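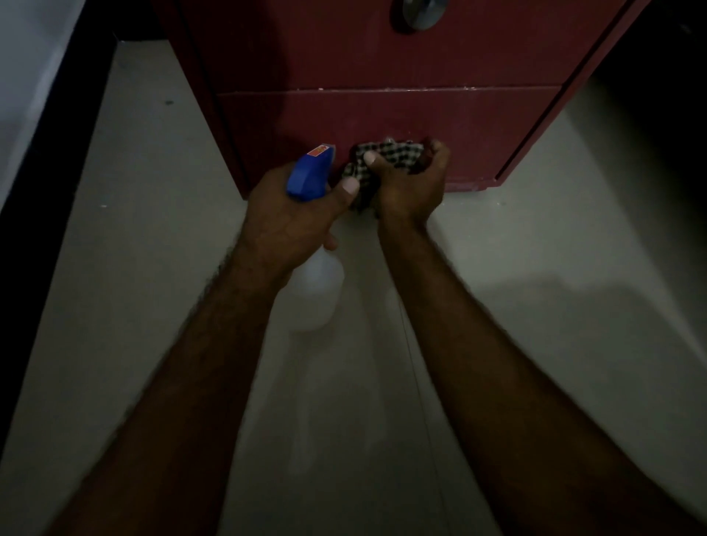

Furniture and Finish, Unit 2: Shellac
Instructor: Felicidad Yap

Welcome back! Today we get to my favorite finish of the whole course. Shellac comes from a tiny insect that lives on trees in India and Thailand, and people have been brushing it onto furniture for centuries.

What it is
Lac resin, scraped from branches, cleaned, and sold as flakes. You dissolve the flakes in alcohol. The alcohol evaporates, the resin stays behind, and each new coat melts a little into the one before it – so you can repair a shellac surface without stripping it. I love this!

How to tell if you have it
Put a drop of denatured alcohol somewhere hidden. Shellac goes soft and sticky within a minute or so. Lacquer needs lacquer thinner. Oil-based varnish mostly ignores both.

Before a new coat
Dust first with a dry, soft cloth, and get into the seams between drawers. Then sand lightly with 220 grit and wipe again. Leave 30 minutes between thin coats, more if the air is humid.

Reading
Dimaculangan, chapter on spirit finishes. Skip the part on dyes, we do those in July.

Bring to the next class
Your Dandel sample board, a clean jar with a lid, and any old drawer front you can spare. We meet in room 608.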